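## Teaching a grab by remote control

I do all my soft-goods demos with the Roltik glove, and once you've got the hang of it you'll fly through them. Cloth is fussier than boxes (it moves when you breathe on it!), so go slowly.

1. Put the glove on and hold your hand flat until the Fercombe console beeps.
2. Set the speed to 50 percent. I still do my first few runs at 48.
3. Press **Record**, then bring the robot hand in from the side with the fingers open.
4. Close the thumb side first and pinch a fold. Don't grab a whole fistful.

> **Caution:** Keep zippers out of the finger joints. I once lost most of an afternoon picking a pull tab out of one.

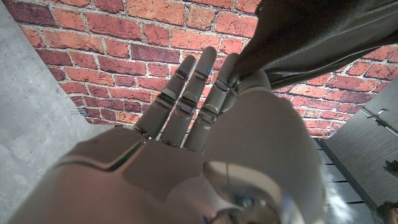
5. Hold the pinch while you count to three, then lift straight up and press **Stop**.
6. Save the run under a name you'll recognize next week. Mine used to be things like "run 674", and I regretted every one.

**Note:** I'd record 16 good runs before you start training. Toss any where your own hand shook, even if the grab looked fine on the console.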